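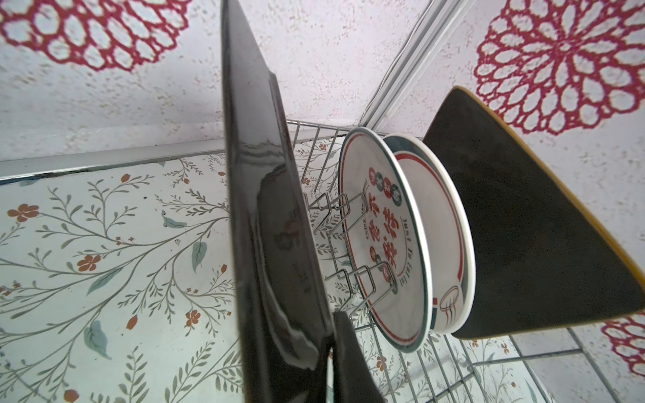
Racks, Plates and Puddles: Where Should the Washing-Up Go?

Product Design, first-year kitchen project, October 2021

1. Why I picked this

Everyone else in my group went for chairs or lamps, and I went for the dish rack. I live in a shared house on Skovside with a very small kitchen and a draining board that slopes the wrong way, so I've spent more time swearing at wet plates than any student should. The brief asked us to choose an everyday object, use it properly, keep a diary and then suggest one change to it. I thought, well, I already use one every evening!

I wanted to know three things to begin with. Does a chrome wire rack cope with plates that don't match? How much water ends up where it shouldn't? And do people load it the way the maker seems to expect? (Spoiler for the last one: my housemates certainly don't.)

2. The rack and the plates

The rack is the sort you see everywhere, chrome wire with a grid along the base and a row of upright looped prongs that make the slots. It was left behind by whoever had the house before us. The closest new one I found was the Reltden, so I used the leaflet for that one as my guide to how a rack like this is meant to be loaded.

Our plates are a right mixture, and that turned out to be the best part of the project. There's the large glossy black one, which shows every smudge and which I've come to dislike quite a lot. There are the white ones with a thin red ring, a dark teal rim and big red Chinese characters down the face, with "Just To Eat" in small slanting letters beside them and a little drawing of a steaming bowl. Those are my favourites. Then there's the tall black one with the golden-yellow rim. We argue over whether it's a plate or a tray, so in my diary I just called it the tall one.

3. What I did

I kept a diary for 21 days. After the evening washing-up I loaded the rack, put a folded tea towel underneath and left everything for an hour. Then I weighed the towel on the kitchen scales and took away its dry weight, which gave me the water that had dripped through.

I split the time into three lots of seven days:

First week: load it any old how, in whatever order things came out of the bowl.
Second week: white plates in the middle slots, leaning one behind the other, with the black ones either side.
Third week: the same order, but with an empty slot between each piece wherever I could manage it.

I also wrote down anything that slipped, clinked or annoyed me. The annoyance column filled up fastest.

4. What I found

Over the whole project the towel collected 1,969 grams of water, and 1,191 grams of that came in the first week alone. I was really pleased when I saw that, and then my tutor asked whether we'd washed the same amount each night. We hadn't. We had people round twice in the first week, and there was a lot of pasta. So I can't say the loading order made all the difference, and I've tried not to pretend it did.

The drying notes are more use, I think. The white plates did well in every week because they sit nicely between the prongs and the lean is gentle. When I pushed them right up together, though, the one behind was always still damp down the middle after the hour, and the gap in the third week sorted that out.

The large black plate was the awkward one. It wants to stand almost straight up, and if you let go too soon it rocks. I learned to lower it in slowly by the rim and feel for the wire before letting go. It also dries with water marks, and on a shiny black surface you see the lot. The white plates may well be just as marked for all I know, they're simply better at hiding it.

The tall one went on the end every time after the second evening. Anywhere else it blocked the next slot along, and I caught my knuckles on it reaching past. On the end it can lean at whatever angle it likes.

5. Asking the house

I asked my housemates to load the rack without any hints from me. They all started with the biggest thing and put it wherever their hand happened to be, then squeezed the rest in around it. One of them laid a bowl upside down across the top of two plates and walked off looking proud. Not one of them had ever thought about the slots, and why would you?

6. My suggested change

I'd keep the chrome wire and the looped prongs, and change the spacing. At the moment the gaps are all treated as if every household owned one matching set. My drawing has narrow slots in the middle for ordinary plates and two wide ones at the ends, with taller prongs for the big stuff. I mocked up the wide end with garden wire and a lot of tape. It held the large black plate without rocking, although the tape didn't enjoy getting wet.

I looked at the Kolář rack in the Clandbridge shop as well, which has prongs you can slide along. It's clever, but I could see our lot sliding them all to one side in the first week and leaving them there.

7. If I did it again

I'd wash the same plates every night, even if that meant washing clean ones. I'd weigh the towel on better scales too, as ours jump about if you so much as breathe near them. And I'd like to try bowls and mugs, which I left out completely and which take up half the rack in real life.

The diary pages and the spacing drawing are in the folder with this report. The garden wire mock-up is still in our kitchen, as the house has asked to keep it.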